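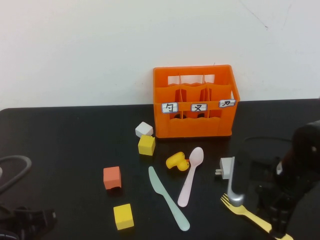
Sorting cutlery is a good first job for a club arm, and it can be set up on any table that stands against a wall. Everything needed comes out of a kitchen drawer or a toy box. Stand a three-part caddy at the back, against the wall, and label each part on the front. Ours reads 勺, 叉, 刀 from left to right, for spoon, fork and knife, handwritten on white paper with a blue outline. Lay the plastic cutlery out in front of it at different angles, and put a few things among it that do not belong in the caddy. Toy cubes and a rubber duck are the usual ones at the Kusden club.

Setting up the table

Use a dark top if you have one. Pale plastic shows up well against it. A shiny top can be covered with matte black contact paper, smoothed from the middle outward with a dry cloth. Wipe it before each session, as finger grease leaves gray marks that show under a lamp.

Hold the caddy down with two strips of double-sided tape on the base. Without tape it creeps back every time a handle bumps the dividers, and the saved positions are off by the end of the afternoon. Mark the corners on the table with pencil or masking tape so it can go back in the same spot after cleaning.

Labels should be short and large. Write them with a thick marker, let the ink dry, then tape them flat along the front. Replace them when the corners lift.

Picking up flat pieces

A spoon is the easiest. The bowl lifts the handle a little, and there is room to get a finger under it. Forks are next. Flat knives are the hard ones. If the gripper keeps sliding off, wrap a narrow rubber band once around the handle – the thin kind from a bunch of scallions is enough. Have the arm come down slowly over the last 20 mm and close before it touches the table.

Spoons are best turned upright before they travel to the caddy, bowl at the top. Students in the Ister group like to do the turn and the move together. Do them one after the other until both work.
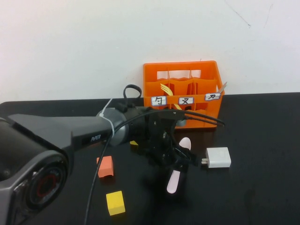 Spoon held upright in front of the caddy, fork and knife already in.

Keeping score

For the Dosalmont meet each team gets 30 minutes at the table, setup included. Write down every try, the misses too, with the piece and the way it was lying. A lined notebook does the job. The Malik team had 1,863 tries in theirs by October and could tell from it which angles to practice.

Cables

Give the arm enough slack to reach the far side of the caddy and back. Tie the cable to the arm with cable ties, snug but still able to slide, and trim the tails if they catch. Move the arm through its full reach by hand with the power off before the first run of the day.

Putting away

Wash the cutlery in warm water with dish soap and dry it well. Damp plastic slips in the gripper. Store the pieces in the caddy and the cubes in a bag with a drawstring. Fingertip pads get wiped with a barely damp cloth – no solvent, it hardens the rubber.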